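Seo Home Notebook
Home
Closets
Sewing
Small Spaces
How to Hang a Puffy Jacket So It Keeps Its Shape
Posted Mar 2, 2018 by Su-bin Cha
Filed under Closets

I love a bright jacket. I love it even more in the middle of a gray week, when I open the closet and there it is, glowing at me! But puffy and gathered jackets are tricky to hang. The shoulders slide, the gathers get squashed, and by October you pull out something that looks like an old pillowcase. So let's do it properly, and it won't take long.

What you need
A tape measure
A hanger with a smooth bar and a bit of width at the shoulders
A rack or rod with some breathing room
A flat surface where you can spread the jacket out

Step 1. Empty it and close it
Check every pocket (I once hung up a jacket with a full roll of mints in it and wondered for weeks why it leaned). Then do up the zipper or snaps about halfway. That's enough to hold the front together while leaving you room to get the hanger in.

Step 2. Hanger in from the bottom
Don't push the hanger down through the neck, especially if the top part is gathered or elasticated. Slide it up from the hem, find the neckline with your fingers and let the hook come out on its own. Settle one shoulder, then the other. Gathers should fall sideways in soft rows, and any straps can just hang straight down in front.
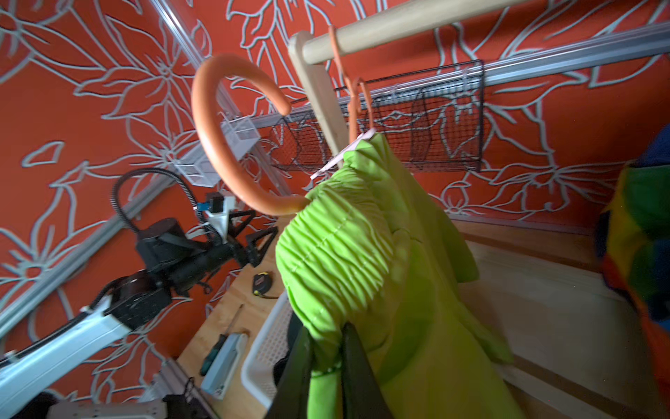

Gil-soo Sung wrote in to say that going in from the hem is fine for a short jacket, but on a long coat it's much easier to lay everything face down on the bed first and hang it from there. Good tip, and I've done it that way ever since for anything past the knee.

Step 3. Give it a good shake
Lift the whole thing by the hook and shake it gently, up and down, until the padding drops back into place. Pat the flat spots with an open hand – no squeezing. If the sleeves are twisted, run your hand down inside each one.

Step 4. Measure before you pick a spot
My favorite part! Lay the jacket down and measure from the top of the collar to the hem, then across at the widest point with the sleeves at the sides. Write both down. Now measure from your rod to whatever is underneath it, whether that's the floor or a shelf. You want the hem to clear by at least 3 inches, or it will fold up at the bottom and stay that way. 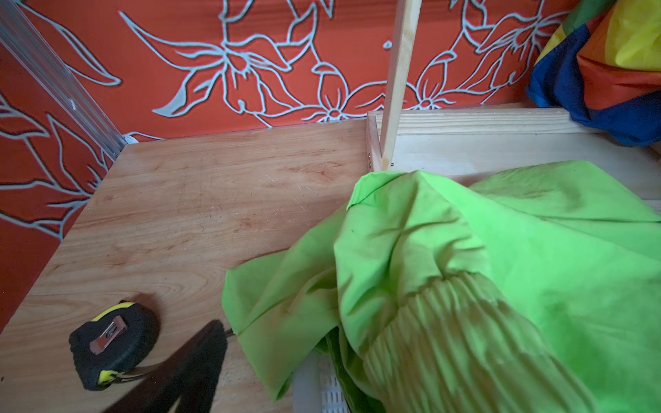
Measure the width with the padding fluffed up, too. A puffy jacket is much thicker hanging than it is pressed under your arm, and it's so easy to be fooled. I leave a hand's width free on either side. My old Tovwood rack was packed end to end and every sleeve on it had a crease.

Step 5. Hang it and leave it alone
Put it on the rod with the hook facing the wall, same as its neighbors. Heavy coats go at the ends, near the uprights, where the rod bends least. Light things go in the middle.

If it still slips
Wrap a rubber band around each end of the hanger, or glue on a strip of felt. Felt is gentler on shiny fabric and it comes in wonderful colors – I matched mine to the jackets, of course.

Next time: scarves, and what to do with all of them.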